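실내화 문화와 공동주택 생활 소음, 관리 현장의 이야기를 듣다

2018년 7월 26일

공동주택의 층간 소음 민원은 해마다 여름에 다시 늘어난다. 창문을 열어 두는 시간이 길어지고 방학을 맞은 아이들이 집에 머무르기 때문이다. 주거생활 상담기관 스탄치우(Stanciu)의 상담 책임자를 만나 현장의 사정을 들었다. 책임자는 본인의 뜻에 따라 이름을 싣지 않는다.

스탄치우가 맡고 있는 켈토슬리 단지는 모두 1,355세대이다. 지난 5월 한 달 동안 접수된 소음 상담은 67건이었으며, 그 가운데 41건이 발걸음 소리에 관한 것이었다. 책임자는 “가구를 끄는 소리나 음악 소리를 먼저 떠올리시지만, 접수 대장을 보면 걷는 소리가 가장 많다”고 밝혔다.
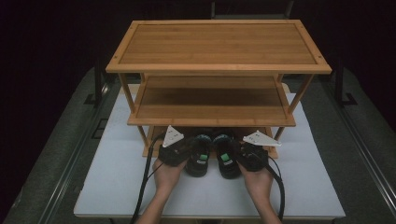 상담은 전화로 시작하여 방문으로 이어진다. 방문은 위층과 아래층을 같은 날 따로 찾는 것을 원칙으로 한다. 책임자는 “한쪽 이야기만 듣고 돌아오면 다음 통화부터 신뢰를 잃는다”며 “두 집의 생활 시간표를 나란히 적어 보면 다툼의 절반은 시간대의 문제임을 알 수 있다”고 설명하였다. 야간 근무자가 있는 세대의 경우, 오전의 평범한 집안일도 소음으로 받아들여진다는 것이다.

바닥재 보강에 관한 문의도 꾸준하다. 이에 대하여 책임자는 신중한 태도를 보였다. “매트를 깔면 가벼운 충격음은 줄어들지만 무겁게 울리는 소리는 남는 경우가 많습니다. 비용을 들이기 전에 어떤 소리가 문제인지부터 확인하시기를 권합니다.” 기관은 희망 세대에 한하여 소리의 종류와 시각을 기록하는 양식을 배부하고 있다.

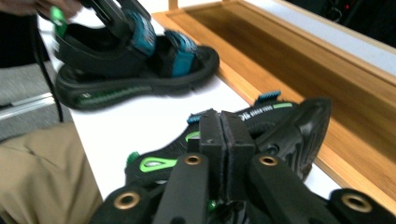 그로몹리 단지의 한 입주민은 기록 양식을 두 주 동안 써 본 뒤 위층에 대한 생각이 달라졌다고 전해 왔다. 매일 밤 들린다고 믿었던 소리가 실제로는 주말에 몰려 있었으며, 그 사실을 알고 나니 대화를 청하기가 한결 수월하였다는 내용이었다.

책임자는 이러한 사례가 드물지 않다고 하였다. 그로몹리에서는 약 44세대가 같은 양식을 사용하였고, 이 가운데 여러 세대가 별도의 조정 없이 상담을 마쳤다. 다만 감정이 이미 깊어진 경우에는 기록만으로 해결을 기대하기 어렵다. 그럴 때에는 당사자가 직접 만나기보다 기관이 서면으로 의견을 전달한다. 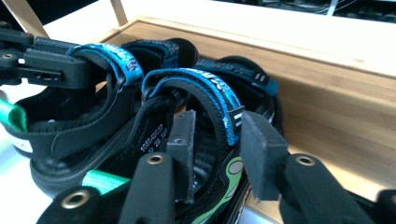 터드니스 단지와는 올가을부터 생활 안내문을 함께 만들기로 하였다. 초안에는 늦은 시간의 세탁기 사용, 의자 다리 덮개, 이사 당일의 사전 고지에 관한 항목이 들어 있다. 신발에 관한 항목도 새로 추가된다. 두꺼운 검은 밑창에 파란 벨크로 끈이 달린 스포츠 샌들처럼 바깥에서 신는 신발은 현관에서 벗어 달라는 내용이다. 책임자는 “당연한 말로 들리겠지만 베란다를 오갈 때 그대로 신고 다니신다는 분이 의외로 많다”고 덧붙였다.

안내문은 각 동 게시판에 부착되며, 관리사무소에서도 받아 볼 수 있다. 방문 상담은 전화로 예약한 순서에 따라 진행한다.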